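Cuaderno de trabajo – modelo de apetito por riesgo
02/07/2023

Retomo la calibración del índice compuesto donde la dejé. La versión de mayo usaba como ancla un solo índice bursátil y daba falsas señales cada vez que la renta variable caía sin que acompañaran los diferenciales de crédito. Sustituyo el ancla por una cesta de cuatro componentes: renta variable amplia, crédito de alto rendimiento, cruces de divisas con carry y volatilidad implícita a un mes (con signo invertido).

Datos: serie diaria descargada de Gradex, 3.890 observaciones por componente una vez alineados los calendarios. Los festivos que no coinciden entre plazas se eliminan, no se rellenan. En mayo rellenaba con el último cierre y eso metía rendimientos nulos que bajaban artificialmente la correlación.

Ventana móvil: 30 sesiones para las correlaciones cruzadas. Probé con el doble y la señal llega tarde en los giros; con la mitad hay demasiado ruido para usarla en la apertura. Se queda en 30 hasta nuevo aviso.

Normalización: puntuación z sobre ventana expansiva, recortada en ±3. Sin recorte, dos o tres episodios de volatilidad dominan toda la muestra y el resto de la serie queda aplastado contra cero. Pendiente comparar con rangos percentiles.

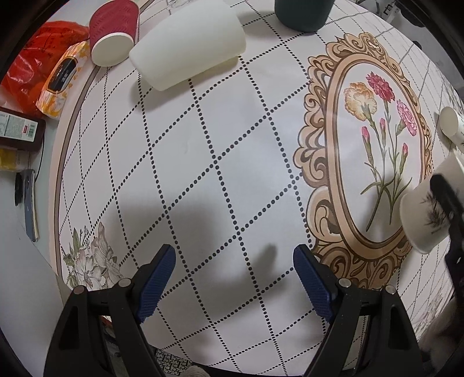
Pesos: primera pasada con pesos iguales, segunda con el primer componente principal. La diferencia en nivel es pequeña. En la variación diaria sí se nota: el componente principal carga casi todo en bolsa y volatilidad, que en la práctica son la misma apuesta. Prefiero pesos iguales con un tope a la suma de esos dos.

Bootstrap por bloques, 3.000 réplicas, bloque de longitud fija. El intervalo del coeficiente de crédito excluye el cero; el de divisas no. Antes de quitar divisas quiero ver la submuestra de subidas de tipos, donde el carry se comporta de otra manera.

Umbral de aversión al riesgo: índice por debajo de −1 al cierre de Nueva York, con al menos tres de los cuatro componentes en la misma dirección. Con esa regla salen 842 sesiones marcadas. Son demasiadas para llamarlo régimen. Sospecho de la persistencia: una vez dentro, el índice oscila alrededor del umbral y vuelve a marcar. Añadir histéresis, entrada en −1 y salida en −0,5, y contar episodios en lugar de sesiones.

Incidencia: el script de Buvness lee las fechas de divisas en hora de Londres y las de bolsa en hora de Nueva York. Los cruces quedaban con un desfase parcial – el cierre de divisas es anterior al de bolsa y la caída de última hora se atribuía al día siguiente. Corregido en la rama local, sin subir todavía. Los resultados de arriba ya llevan la corrección; los de mayo no, y no deben compararse directamente.

Pendiente:
– histéresis y recuento de episodios
– submuestra de subidas de tipos para el coeficiente de divisas
– repetir el bootstrap con bloque de longitud aleatoria
– subir el arreglo horario y regenerar el histórico

Fillurley – Cuaderno interno de análisis | Contacto | © 2023 | Volver arriba

Usamos cookies propias y de terceros para medir el uso del sitio. Aceptar | Configurar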